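Rok Stan guarded the gate at Floren Court, which meant he guarded the button. The keypad had been dead since March.
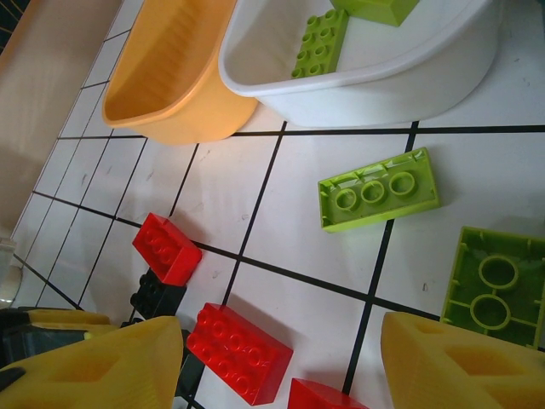 Gate Two

"Code?" he asked the woman in the Vidmar van.

"Four, five, nine."

"Correct," said Rok, who had no idea, and pushed the button.

The barrier rose halfway and stopped to think. Behind her, a resident walked around it with his dog.

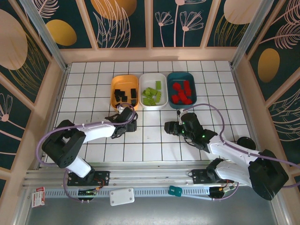 Black, green and red blocks in their bins.

"Busy night?" she asked.

"You're the second," said Rok. "Third, with the dog."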